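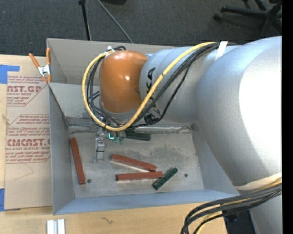

Funding > Grants awarded > Kinoshita Fund > Kurkgate Football League > Progress reports

Kurkgate Football League
Progress report to the Kinoshita Fund for Community Sport
Reporting period: July to December
Submitted by Aoi Ishida, League Development Secretary
Grant contact: Kanako Matsuda

1. Purpose of this report

The League is required under the terms of the grant to report at the midpoint of each season on the use of funds, on progress against the agreed objectives and on any change to the programme. The present report covers the first half of the season. A final report, with audited accounts, will follow after the annual general meeting in June.

The grant was awarded to support the reorganisation of the League's cup and lower division football following the withdrawal of several member clubs over recent seasons. The agreed objectives were to establish a new reserve and development division, to replace the former Supplementary Cup with a competition open to all reserve sides, to increase the number of qualified referees available on match days, and to bring the grounds at Butura Lane and Duvidlow up to the standard required for evening fixtures.

2. Summary of progress

The development division began on schedule and is being played to completion. The new cup competition has reached its semi-final stage. Referee recruitment is behind the level expected at this point, although retention has been better than in previous seasons. Work at Butura Lane is complete. Work at Duvidlow has been delayed and the League requests an amendment to the timetable, as set out in section 6.

3. Development division

The division was formed with seven clubs. An eighth application was received in late July but the club concerned was unable to confirm a home ground before the deadline for registrations and was not admitted. It has been invited to apply again for next season and has attended two League meetings as an observer.

Each club plays every other home and away. The fixture list was drawn up with one side free on each match date, and the free dates have been used where possible for rearranged matches. Four fixtures were postponed in the period, all on account of waterlogged pitches in November. Two have since been played. The remaining two have been given dates in February.

The League agreed before the season that clubs could name players from their first team squads in development fixtures provided that no more than four had started the previous first team match. The rule was intended to prevent results from being distorted late in the season while allowing players returning from injury to have a match. It has been applied without difficulty for the most part. One club was found to have exceeded the limit in October and was deducted the points gained from the match. The club accepted the decision and did not appeal.

Clubs have reported that the division has helped them to keep younger players who would otherwise have left on reaching the upper age limit for youth football. The League has not yet collected figures on this point and will ask for them with the end of season returns. It is known that several players have moved from the development division into first team football during the period, and that at Butura Rovers the regular goalkeeper in the first team is one of these.

Attendances are not recorded formally at this level. Admission is free at all grounds in the division and the League does not propose to change this.

4. The Kurkgate Reserve Cup

The Supplementary Cup had been contested in its final seasons by a falling number of sides and was twice left without a final. The League resolved at its last annual general meeting to discontinue it. The trophy has been retained and is on loan to Duvidlow Town, the last winners.

The replacement competition is played by all sides in the development division together with reserve teams from member clubs who do not enter that division. The first round was regional, in order to limit travelling. From the second round onwards the draw has been open. Ties level at the end of normal time go directly to penalty kicks, without extra time, at the request of clubs who share their grounds with other teams.

The second round match between Duvidlow Town Reserves and Kurkgate Athletic Development was abandoned at half time owing to fog and was replayed in full the following week. All other ties were completed at the first attempt. The semi-finals are to be played in March, on neutral grounds, and the final will be held at Butura Lane in April.

The League had intended to seed the clubs from the previous season's standings. On examination this was found to be impractical, as several of the sides entered had not existed in the same form the year before. An unseeded draw was therefore made for all rounds. The cup sub-committee will consider whether seeding should be introduced next season, when a full table will be available.

5. Referees

The League undertook to support new candidates through the basic referee's course by paying the course fee and providing a whistle, cards, a flag set and a first kit. Two courses were planned for the reporting period. The first took place in August with good attendance. The second was to be held in October but was cancelled by the course provider when its tutor became unavailable, and it has been rearranged for late January.

As a result the League has fewer newly qualified referees than it had expected to have by December. Development fixtures have in some cases been covered by experienced officials who would normally have been appointed to the senior divisions. The League is grateful to those officials but recognises that the arrangement cannot continue indefinitely.

Each newly qualified referee has been assigned a mentor for the first season. Mentors attend at least one match in each month and provide a short written assessment. The funder's officer, Ms Matsuda, asked at the previous review whether mentors could be paid their travelling expenses from the grant. The League confirms that this has been done since September, at the standard League mileage rate, and that claims have been modest.

All of those who qualified in August are still active. In earlier seasons a number of new referees had given up before Christmas, commonly citing the behaviour of spectators and club officials. The League wrote to every member club before the season setting out the sanctions for abuse of match officials. Two charges have been brought during the period, both against persons on the touchline, and both were proved. Fines were imposed and have been paid.

6. Grounds

Butura Lane. The replacement of the floodlight lamps and the repair of the perimeter rail were completed in September. The lights were tested by the League's grounds inspector and passed for evening matches. The first evening fixture was played in October with a kick-off at 7.30 p.m. The dressing rooms have also been repainted, at the club's own expense.

Duvidlow. The original plan provided for drainage work at the north end of the pitch to be carried out before the start of the season. The contractor's survey found that an old land drain ran closer to the surface than was shown on the club's plans, and the method of work had to be revised. The club and the League agreed that it would be unwise to open the pitch during the playing season. The work is now proposed for May and June.

The League asks the Fund to agree that the sum set aside for Duvidlow may be carried forward to the summer. No additional funding is sought. The revised quotation is higher than the first by £400 and the club has confirmed in writing that it will meet the difference.

7. Finance

Expenditure in the period was within budget. The underspend under the referees heading results from the cancelled October course and is expected to be taken up in full once the January course has been held. The underspend under the grounds heading relates entirely to Duvidlow. Spending on the cup was slightly above forecast because of the replayed second round tie, and the excess has been met from League reserves. A statement by heading is attached as Appendix A, with copies of invoices at Appendix B.

8. Matters for the second half of the season

The League's priorities from January are the completion of the development division by the end of April, the delivery of the rearranged referees' course, and the preparation of the cup final. Clubs will be asked in February to state whether they intend to enter sides next season. Should the division grow beyond its present size, the League may need to begin the season a week earlier, and the agreement of the clubs will be sought before any change is made.

A decision on the request in section 6 would be appreciated before the end of February, so that the club may confirm dates with its contractor.

Aoi Ishida
League Development Secretary
Kurkgate Football League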